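Girnis Model Workshop, Villanueva
Notebook 2, general entries
16 April 2023
Entry by P. Vidal. Read and initialed by C. Villalobos.

Subject: hand-shaped molar forms for the Dranolska display, blue compound

Continued from the previous entry. The question left open there was whether the simplified molar should be shaped from a single lump or built up from a crown and a separate root. Ms. Villalobos asked that the single-lump method be tried first and that the built-up method be kept in reserve. The work today followed that instruction.

Material. Grudell modeling compound, blue, from the 400 g block opened for this work. The white compound was set aside after discussion. It shows every mark from the bench and from the hands, and the display text for Dranolska will be printed on a pale panel, against which white models would be difficult to make out from a distance. Blue was chosen for the outline it gives. The color has no anatomical meaning, and a sentence to that effect should go into the text for the teachers. Ms. Villalobos will draft it.

Conditioning. The block was stiff when opened. A portion was cut with the wire, folded, and pressed with the heel of the hand until it no longer cracked at the fold. This took longer than the supplier's sheet suggests. Portions that were shaped too early split along the side of the root as it was drawn out, and the splits could be smoothed over on the surface but came back when the piece was handled. Colleagues who take over this work should continue conditioning past the point where the compound seems ready. A portion that has been left uncovered during a break needs to be worked again from the beginning.

Shaping. The method as it now stands:

The portion is rolled to an egg shape, with the heavier end to become the crown. The lighter end is drawn down between thumb and forefinger, turning the piece a little after each pinch so that the root does not flatten. The crown is then pressed on top with the side of the thumb to widen it. The groove goes in last. A narrow wooden tool is laid across the top at the center and rocked gently, and the compound on either side rises into the two lobes without further help. The groove is then carried down the face of the crown with a lighter pressure and allowed to fade out.

The groove should remain shallow. On the first attempts I cut it too deep, and the form began to look like a heart. Ms. Villalobos noted the same independently when she came to the bench. A broad crown and a modest groove read as a tooth at once, even to a person who has not been told what the model is meant to be. Mr. Ordway's old plaster set in the cabinet was consulted for proportion, but it is far more detailed than is wanted for this purpose, and it was returned to its drawer.

The root. We have agreed on a single tapered root. A true molar has more than one, and this was discussed at some length. The position taken is that the display is for young children and is concerned with the part of the tooth they brush. A divided root would also be the first part to break. The older pupils have the sectional chart, where the roots are drawn correctly. I record this here so that the decision does not have to be made again when a visitor raises it.

The end of the root gives trouble. When the compound is drawn out and pinched off, it leaves a ragged point, and rolling the point smooth tends to lengthen the root and spoil the taper. Trimming with the blade gives a clean end but a hard flat one. For pieces that will stand in the display base the end is hidden in the socket and may be left as it comes. For pieces that will be handed around, the end should be trimmed and then rounded with a fingertip. This is to be added to the bench sheet.

Surface. Fingerprints and small pits remain in all the hand-shaped work, mostly near the middle of the crown where the thumb rests. Rubbing with a damp finger removes the sharpest of them and leaves a slight shine, which then has to be evened out over the whole piece or it looks like a stain. Ms. Villalobos is of the opinion that the marks should be left. The pupils at Dranolska will be making their own forms in the second part of the visit, and a model that is plainly made by hand will be a fairer guide for them than a polished one. I had intended to smooth everything. On reflection I have no objection, provided that loose crumbs are removed and that no piece has a mark deep enough to be taken for a cavity. The cavity models are a separate item and will have their own label.

Size. It was asked whether the crown should be made wider for the display cabinet. My preference is to keep to the present pattern. A larger piece sags at the neck when held by the root, and the root is where most people take hold of it. The neck may be thickened slightly as a compromise, though this takes away from the tooth-like outline. To be reviewed after the pieces have been stood in the base.

Storage. Finished pieces are to be laid on their backs on baking paper in the shallow tray, with the lid resting on top and left unclipped. They should not touch one another. The compound picks up lint and dust readily, so the gray cloths are not to be used as a liner. The unused part of the block has been wrapped and returned to the box with the date of opening written on the end. It is to be checked again in 7 days, and if it has begun to stiffen the remainder should be used for practice only.

Bench. Please note that blue compound was found on the handle of the wire cutter and on the edge of the white bin. It does not come off readily once it has been pressed in. Tools should be wiped before they are put back, and the white compound should be opened only after the bench has been cleaned – a trace of blue is enough to spoil a whole portion.

Outstanding:
Bench sheet to be revised for the root end and the depth of the groove (P.V.).
Sentence on color for the teachers' text (C.V.).
Sockets in the display base to be compared with the present root, which is thicker than the one in the drawing.
Second block of Grudell blue to be ordered, same shade. The supplier lists a lighter blue under a very similar name, and the code on the box should be copied onto the order in full.

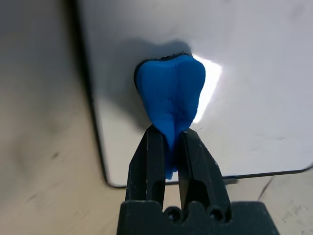
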